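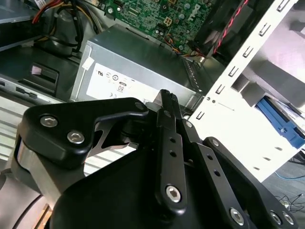

Figure 7. Gripper inside the open computer tower, with the fingertip at the power supply.

7. Faults during work inside the computer case

This section of the Watow disassembly cell guide explains what to do when the gripper stops inside a computer tower. Read it completely before you touch the arm. It replaces the fault pages of the older guide.
Revision 2020-06-12

7.1 What the fault looks like

The arm stops in the middle of a movement and the Premo controller shows code 74, "finger force not released". The fingers stay where they are and keep their force. In our workshop in Daltaddale this fault came mostly when the fingers reached near the power supply, where the sheet metal, the wires and the fan are close together. The controller cannot know if a finger is pressing on metal or if a wire is caught between two links. You must look and decide.

CAUTION: The fingers can still close after the arm has stopped. Do not put your hand between the links before step 4 is complete.

CAUTION: Never use the Resume button as the first reaction to code 74. The arm will try to finish the old movement and can pull a connector out of the motherboard.

7.2 Freeing the gripper

1. Press the emergency stop on the hand pendant. Leave it pressed.
2. Confirm that the computer is disconnected from the wall outlet. If the cord is still in, pull it out and wait 5 minutes.
3. Wait until the brake lamp on the arm base is steady. A blinking lamp means that one brake did not engage. In this case hold a distance and call the maintenance person.
4. Turn the gripper supply switch to OFF. The force goes down slowly, in 20 seconds.
5. Look between the links with a flashlight, from both sides. Follow each wire near the fingers with your eyes until you see both its ends or the place where it goes behind something.
6. If a wire is caught, open the fingers by hand with the Nikolaidis release key. Turn the key in small steps and look again after every step.
7. Lift the wire out with a plastic tool. Do not pull it.
8. Release the emergency stop, turn the gripper supply ON and choose Retract Straight from the recovery menu. Keep the speed at 5 percent.

Note: Retract Straight moves only along the axis of the gripper. If the case was moved after the stop, this direction is no longer safe - move the arm by hand guiding instead.

7.3 Checking the computer after the fault

Do this check with the gripper away from the parts. The arm may stay at the waiting position, but the emergency stop must be pressed again.

1. Check the power wires. The colored ones make a loop toward the drive area and this loop is easy to catch. Look for flat places and for insulation that became white from bending.
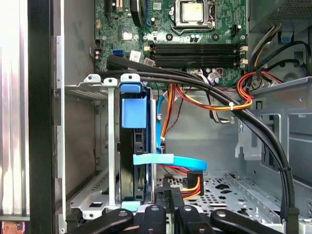
2. Check the thick black cables that cross the case below the RAM slots and then go down along the side. They are stiff and push back against the fingers, and the controller can read this as a grip. If they stand out too far, press them back and add a cable tie.
3. Check the blue data cable next to the drive cage. The plug must sit straight. A plug that is leaning may already have a crack on the inside.
4. Look at the processor socket. The lever and the metal bracket must not be bent. If they are bent, mark the board as damaged and do not continue with automatic removal.
5. Examine the fingertips. Remove metal chips from the grooves with a dry brush.

7.4 Before you start again

1. Run the zero force test two times with nothing between the fingers. Both results must be under 2 newtons.
2. Teach the approach point again if you changed the position of any cable.
3. Write the fault in the cell logbook, with the program name and the step number where it stopped.

Note: If code 74 comes back at the same step, do not increase the force limit. We did this once in August and it cost us one finger link. Take out the cables by hand for this model of computer and let the program begin with the drive cage.

For code 75 and higher, continue with section 8.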